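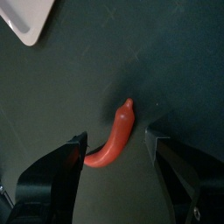

Week 4. Who does the work when the work is automated?

Most of what you'll read this term about robots in the workplace was written before the robot arrived. It is sales material, or a forecast, or a news story built on one of the two. This week we take a single task, picking things up and putting them somewhere, and ask what happens to the people who used to do it. Picking up looks like the easy end of the job. A red toy pepper resting between two black gripper fingers, with plenty of clear green surface round it, is about as kind a version of the problem as you could set: one object, nothing leaning on it, nothing that bruises. Keep that version in mind when a brochure tells you that picking is "solved". Then think of a crate of real peppers at the end of a shift, some soft, some with the stalk caught in the netting, and a person who deals with all of that without being paid extra for it.

Reading for this week
Course pack, section 4 (Lakatos on task lists and what they leave out). The Szabó case, both halves. If you only have time for one, read the second half, where the packers are interviewed.

1. Tasks and jobs

You'll remember the distinction from Week 2. A job is a bundle of tasks, some written down and many not. Automation nearly always goes after a task. The claims made for it are nearly always about a job.

Etelka Lakatos sat with the vegetable packers at Szabó for most of a winter and wrote down what they did. The company's own list had picking, weighing, sealing and labelling on it. Her list also had: turning a split pepper so the buyer wouldn't see it, or throwing it out, depending on who was supervising; noticing that a crate smelled wrong; holding a place for somebody who'd gone to ring her child's school; showing a new starter how to stand so her back would last. None of it was in the business case.

Look at how Lakatos words her own findings, though. She says the unwritten tasks were "at risk". She doesn't show that they disappeared. Some did, and some moved to other people, and her notes stop in March, too early to tell us which.

2. The Prirnport line

The packing hall at Prirnport took on its first pair of picking arms under a contract with Priltunik. The proposal promised 717 picks an hour from each arm. Bence Fülöp, then the shift lead, asked the question I'd like you to get into the habit of asking: picks of what?
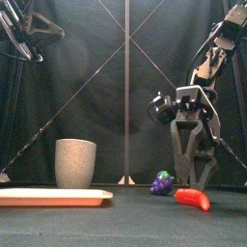 A rate always belongs to a set of objects and a way of laying them out. A smooth thing lying on its side with a gap next to it is one sort of pick. A bunch of something, with leaves on top and no obvious place to hold, is another. A cup can be taken by the rim or by the wall, and the choice matters if it's full. Put them all on one table and you have several problems wearing one number. When Fülöp got his answer it covered a single product, laid out singly, under steady light. He wasn't being lied to. He was being told the truth about a different room.

The hall got nowhere near the figure in the first season. Management put this down to "teething". The packers put it down to mud.

Notice who had to close the gap. Two packers were moved to a post the rota called "line support". They straightened crates, spread the produce out so the arms could see it, cleared whatever got dropped and pressed the reset button. Rodica Bucur, one of the two, told Lakatos: "I used to pack. Now I tidy up for something that packs." Her grade stayed the same and so did her pay. Her day got lonelier, and she said so at length (pages 11 to 13 of the case; please read them in full, the extract in the slides is too short).

3. Three claims to be careful with

"It takes away the dull work." Ask which work, and dull for whom. At Prirnport the arms took the part of the job that had a rhythm to it, during which people talked. What remained was waiting and watching, with short bursts of hurry. Several packers found this duller than before. Ákos Jakab, the engineer who set up the arms, said he'd never been asked to measure boredom and wouldn't know where to begin. I think that was a fair reply, and it says something about what gets counted.

"It is 99 per cent reliable." One failure in every hundred picks sounds small. At 400 picks an hour it's 4 failures an hour, for each arm, and each one calls a person over. A worker who is called over that often can't be given much else to do, and can't really be said to have been freed.

"People will move to better jobs." Some do. Bence Bíró went from packing to maintenance at Prirnport and is glad of it. He also had an evening qualification already and no one at home to look after. One good story tells you a move is possible. It doesn't tell you how many places there were, and the case gives us no figure for that. Be suspicious of any essay, including your own, that leans its whole weight on Bíró.

4. Where people stand

We'll spend part of the seminar on layout, a subject that tends to get left to engineers.
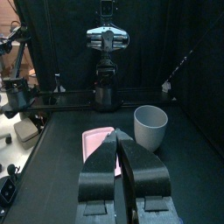
Work done by hand across a table has people on both sides of it. They pass things over and they see each other's faces. Once there are arms reaching in from more than one side, somebody has to decide where a person may stand and when, and the answer is usually "further back". At Prirnport the yellow line on the floor moved outwards twice in one season. Each move had a sound safety reason and I wouldn't argue with either. The effect was that Bucur and her colleague could no longer hear each other over the belt.

Compare the Ullden bakery case from Week 3, where the staff were asked to draw the floor plan before anything was ordered. They kept their two-sided table and put the machine at the end. The result was slower on paper. I'd like to tell you it turned out better overall, but the only people who have written about Ullden are the people who ran the project, so treat it with the same caution as the brochure.

5. For the seminar

Bring a task list for a job you have done yourself, paid or not. Write the official version first, then your own underneath. Mark anything you'd expect a machine to manage on a tidy table, and put a second mark by anything you'd expect it to manage on a bad day.

Be ready to say who, in your workplace, would have ended up doing "line support", and whether you'd have taken the post.

Groups are the same as last week. The room has changed, so check the board by the stairs.

6. Essay note

Several of you asked whether you may argue that the Prirnport arms were a success. Yes, of course. Say what you're measuring and over what period, and say whose success it was. I'll mark down "productivity rose" with no number behind it just as I'll mark down "the workers suffered" with no worker in it. Drafts to me before the reading break, on paper please, double spaced.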